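A visit to the Amadi tea packing works at Pindcombe

Posted 2020-03-21 by Jana Brandes

I went round the Amadi works last November, on one of the two open days they hold each year. I have been slow to write it up, and a few people from the tea group have asked, so these are my notes with some practical details at the end.

The works is on the edge of Pindcombe, past the old station yard. Parking is on the verge and fills up early. There is a bus, but it stops at the bottom of the hill and you have to walk up a lane with no pavement. I came by car with Murali Rao, who used to buy tea for a hotel and asked better questions than I did.

You sign in at a side door, leave your coat and jewellery in a locker and put on a hairnet and overshoes. Our group was a mixed lot, mostly retired, with a few catering students. The tour started with a short talk about where the leaf comes from. Most of it is black tea bought at auction, and a smaller part comes straight from two estates. The talk was fine, if a bit long for people standing up.

The first stop was the leaf store. It is a plain shed with a high roof and it smells strongly of hay and something like malt. The sacks are stacked on pallets and each one has a lot number, which follows the tea all the way to the carton. On the day we went they were holding 3,024 sacks, according to the board by the door. Murali asked how long leaf stays there and was told that they try to turn it over within the season.
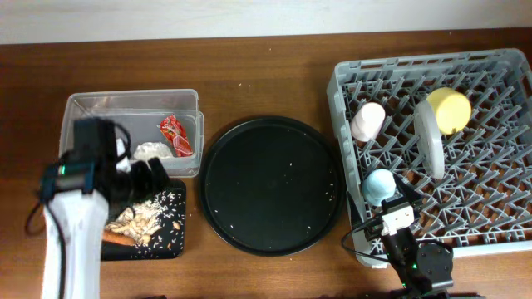 From the store the tea goes up a belt to the blending drum. This is the part most visitors come for. The drum is a large steel cylinder with fins on the inside, and it turns slowly so that the leaf is not broken. Different lots go in at one end in the proportions the blender has written down, and after half an hour or so the blend comes out at the other. It is noisier than I expected. The guide used a microphone, but those of us at the back missed a good deal of what she said about moisture.

After the drum there is a sieve to take out dust and stalk, then a magnet for any stray metal. The dust isn't wasted. Some of it goes into tea bags for the catering trade and the rest is sold on for compost. I would have liked more time here, as the sieve is an old Guvix machine and one of the few left running in the county.

Packing is in the newer building across the yard. There are separate lines for bags and loose tea. The bag line was running while we were there and makes 51 cases an hour at full speed. The loose line was stopped for cleaning, so the guide described it from the walkway. The cartons are printed elsewhere and arrive flat. One fitter was working on the gluing unit and kindly stopped to show us the nozzle, which blocks easily when the weather is cold.

The tasting room was the best part of the day for me. The blender brews every lot the same way: a fixed weight of leaf, boiling water, the same time on the clock, and then the liquor is poured off into a bowl. She tastes with a spoon and a loud slurp and goes down the row very quickly. We were then allowed to try the same teas ourselves. Three of us could tell the high-grown lot from the others. I could not tell any of the middle ones apart, and I have been drinking the Amadi breakfast blend for years. 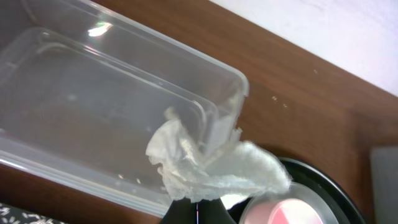

Does it matter if the milk goes in before or after?

The blender said she adds milk first when she tastes for blends that will be drunk with milk, so that each bowl gets the same amount. At home she puts it in last, to judge the colour.

Murali asked about water, and got a longer answer. Pindcombe water is hard, and it dulls the colour and leaves a film on top. They test each blend with hard and soft water and sell a slightly brisker version in hard areas, with no difference in the name on the packet. They filter the tasting room water with a Purent unit under the sink for the soft samples. I tried both side by side and the difference was plain, the filtered one being brighter and a bit thinner in the mouth.

The tour ends in the shop, which is small and has one till. There was a queue. Prices are a little below what you pay in town, and they sell broken cartons cheaply if you don't mind a dented corner. I bought two boxes of the estate tea and a bag of the high-grown. The café next door does tea, of course, and a decent cheese scone, but it had run out of soup by one o'clock.

We were on our feet for nearly two hours, with stairs up to the walkway and no lift. There is a bench in the leaf store and chairs in the tasting room.

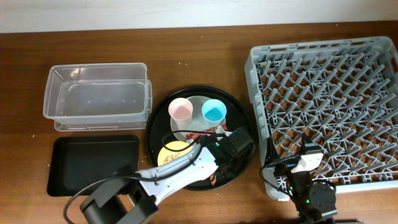
If you want to go

Places are limited to 30 on each tour and have to be booked by telephone. The office picks up in the mornings only. Children under eight are not allowed in the packing building. Wear flat shoes, and don't put on scent, as they will ask you to stay out of the tasting room. Photographs are allowed in the shop and yard but not near the lines. The next dates will be put up on the noticeboard at the works gate and sent round to anyone who left an address.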